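Motion Planning and Control Software Developer (two positions)
Tridow – Jaltuston office, full time

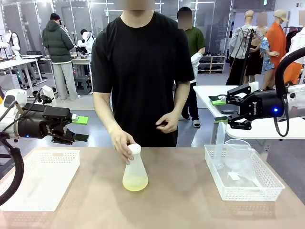
Setting up the flask at the two-arm bench, with funnel, jug and tube in the right-hand basket.

Hello, and thanks for stopping by. We're a small software group inside Tridow, and we write the code that lets a pair of arms handle ordinary lab gear: flasks, funnels, measuring jugs, baskets, all the things a lab tech picks up and puts down all day without a second thought. We have two positions open on the planning and control side, and we'd love to hear from you if you enjoy seeing your code move something on a table a few steps from your desk.

Our planner is called Clornuvo. It takes in what the perception side believes is on the bench, decides which arm should do what and in what order, and hands smooth paths down to the controllers. It does a decent job with one arm at a time. Where it still gives us grief is when both arms want the same bit of space, or when one has to hold a vessel steady while the other works above it. Clear plastic is its own headache, as anyone who has pointed a depth sensor at a funnel will know, and the planner has to cope gracefully when the position it's given is off by a bit. That's the work we'd like your help with.

What you'd be doing

Most of your time would go into Clornuvo itself, in C++ with a fair bit of Python around the edges. You'd work on two-arm scheduling, collision checking, and recovery when a grasp doesn't go as hoped. We also keep a library of 2,000 recorded bench runs that we replay against every release, and the replay tool is overdue for some love – it's slow, the reports are hard to read, and we all grumble about it. If tooling is your favourite kind of work, please say so in your letter.

You'd spend part of most days at the bench too. We like the people who write the motion code to lay out the glassware and baskets themselves, watch the run, and write up what they saw in plain language for the rest of the group.

What we're hoping for

You'll have written software for real hardware, whether at a job, in a school lab or in your own garage. You should be comfortable with kinematics and with at least one motion planning library, and able to read someone else's code with patience. Experience with force control or with tracking transparent objects would be a lovely bonus. We don't ask for a particular degree.

The practical bits

Both jobs are permanent after the usual probation. Hours are flexible as long as you're around for the bench meeting at 10 a.m., which is short and usually involves baking. There's a travel allowance, extended health and dental, and a paid week off in December when the office closes. The bench work means we can't offer a fully remote arrangement, though writing days at home are fine.

How to apply

Send a résumé and a letter to Darius Ķēniņš, care of the Ostrowski Building front desk, or through the form on our careers page. Please tell us in the letter about a time your software did something unexpected on a real machine and how you tracked it down. Code samples are welcome but optional. Darius reads every application himself and will write back either way. The interview is in two parts, a chat over the phone and then an afternoon with us at the bench, and we'll cover your travel for the second one.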